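**Soup for a street party - how much is enough?** (Kitchen Talk > Feeding crowds)

**pewter_otter**

Our street is having its lunch in May and I've been put down for soup, having left the room at the wrong moment. The sign-up sheet says up to 300 people. I have one big pan and a husband who thinks leek is a garnish.

The Camenzind catering tables say 300 ml a head. My mother's rule was two ladles each and no seconds until the vicar had gone. Which is nearer the truth? My ladle is the black one, and I've no idea what it holds.
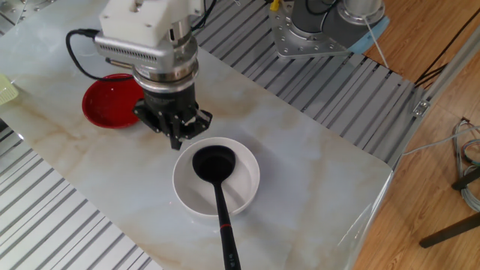 ### Re: how much is enough?

**Anežka Bednárik**

Your mother's. I did the soup for the Bromisberg allotment lunch and went by the tables, and we were eating barley broth until the clocks changed. People at street parties take a small bowl to be polite and then go and stand by the sausage rolls.

Measure the ladle first. Fill it with water, tip it into a jug, write the number on your hand. Then decide on bowls, as a deep one looks mean with two ladles in it and a shallow one looks generous. 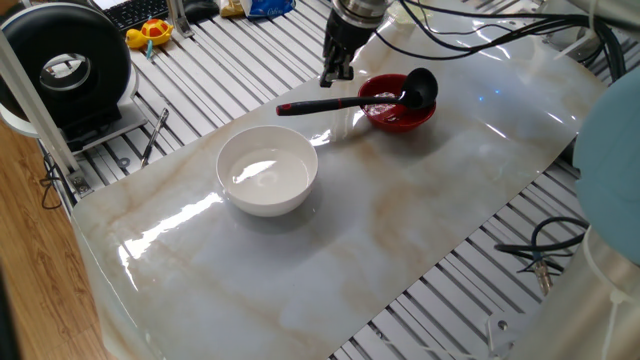 I'd also make it thick. Thin soup and a trestle table on a slope don't get on.

### Re: Re: how much is enough?

**gravyboatswain**

Disagree with nearly all of that. Thick soup catches on the bottom, and in a pan that size you won't know until the whole street can taste it. Make it thin, put bread out, and let them thicken it themselves.

And 300 ml is fine if it's lunch. If it's "lunch" with 4 kinds of quiche, halve it.

> I'd also make it thick.

You said this in the chowder thread too, and that ran to 827 replies.

### Re: Re: Re: how much is enough?

**Anežka Bednárik**

It ran to 827 replies mostly on account of you.

Stir it. That's the whole secret of thick soup. Get a teenager to do it, they're going to be stood there anyway. And label the pans with a marker before you start, veg and not veg, big letters. 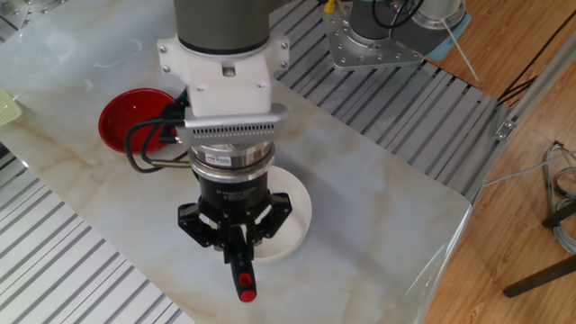
Ours got mixed up by half past twelve and a very nice man from number nine had his first ham in eleven years. He took it well - he had a second bowl.

### Re: how much is enough?

**tepid_kev**

Can I put in a word for the Clistell urn? Ugly as sin, keeps soup hot all afternoon, and the church hall near you will have one at the back of a cupboard. Don't buy the Ginum, the tap drips and you'll be mopping the road.

Serve on the small side and keep the lids on between rushes.
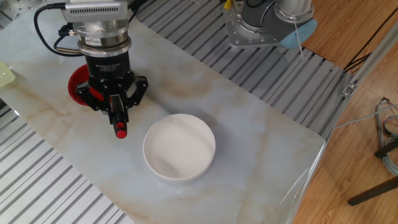

Oh, and no croutons. You'll be asked for croutons. Be firm.

### Re: Re: how much is enough?

**pewter_otter**

Right. Ladle measured, urn located (cupboard, behind the nativity donkey). Going medium thick, which I expect will annoy both of you.

My husband has now volunteered to make croutons.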